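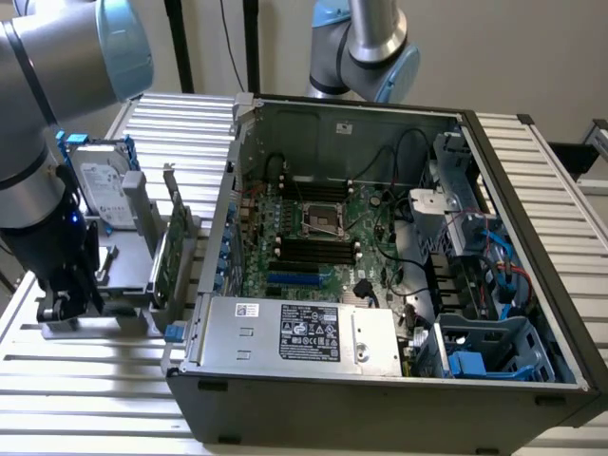
By Tâm Hồ
Reviews | Streaming and Creator Gear

Drerero Caption Desk: Worth It for a Small Channel?

My cousin and I run a video channel in two languages. She cooks, I film and edit, and the talking goes back and forth between Vietnamese and English, sometimes in the same sentence. We have 541 subscribers, many of them people our parents' age who found us through a shared link in a family chat. Captions matter a lot to that audience. The grandparents want Vietnamese and the grandkids want English, and they often watch on the same tablet.

Until January I typed every caption by hand. A ten-minute video took me most of an evening. Automatic captions on the big video sites do a fair job with my English and a poor job with anything mixed, so I went looking for a paid tool and ended up with Drerero Caption Desk. I paid for it myself and have used it on every upload for the past few months.

What it does

Caption Desk runs in a browser. You upload a video or just the audio track, pick up to two spoken languages, and it returns a transcript with timing. You fix the transcript in an editor that shows the text on the left and the video on the right. Then you export a caption file for each language, or burn the captions into the picture if you are posting somewhere that does not take caption files.

The monthly plan covers 600 minutes of uploads. We use less than half of that. Minutes do not roll over, and deleting a project does not give them back, so a bad upload costs you. I once sent in a clip with the wrong audio track and lost eighteen minutes that way.

Accuracy

With English alone, I change a word or two per minute. Most of those are names. With Vietnamese alone, the tone marks are right far more often than I expected, though it prefers northern spellings of some words and my family is from the south. You can add words to a custom list, and after I put in our usual ingredients the food terms came out right most of the time.

Mixed speech is the weak spot, but it is still better than what I had. If my cousin says a full sentence in one language and the next in the other, Caption Desk switches on time. If she drops a single English word into a Vietnamese sentence, it tends to spell that word as if it were Vietnamese. I search for those and fix them by hand. The editor has a find and replace box, but it only works inside one project. I would like it to work across all of them.

Translation is included. I would not post it without reading it. Family terms are the main trouble, because the English to Vietnamese direction has to guess who is older than whom, and it guesses wrong. It had my cousin calling our aunt "em," which got us three comments before I took the file down.

The editor

This is the part I like best. Space bar plays and pauses, Tab moves to the next line, and splitting a line keeps the timing on both halves. The ten-minute video that used to take an evening now takes me 40 minutes, counting the translation.

It slows down on long projects. Our New Year livestream ran past two hours, and by the end of it each keystroke took a moment to show up. I cut the file into four parts and had no further problem. The help page suggests doing this, but the upload screen does not mention it.

There is no offline mode. If your connection drops, the editor locks until it comes back. I have not lost any work, but I have had to wait.

Help and billing

I wrote to support twice. The first reply came the next morning and answered the question. The second, about a double charge, took nine days and two reminders. The money did come back.

Sharing

The plan allows two people on one account. I asked Onni Vainio, who edits a Finnish-language channel and shares an account with his sister, whether they had run into trouble. He said the only issue was both of them opening the same project at once, when the second person gets a read-only view with no message saying so. We have had the same thing happen.

Who should buy it

If you only speak English on camera, the free captions on your video site are probably enough with a quick cleanup. If you post in two languages every week, Caption Desk will save you real time. If you post once a month, look for something you can pay for by the minute.

Good: fast editor, solid Vietnamese tone marks, custom word list, two users on one plan.

Not so good: single borrowed words in mixed speech, no rollover minutes, slow with long files, uneven support.

Rating: 4 out of 5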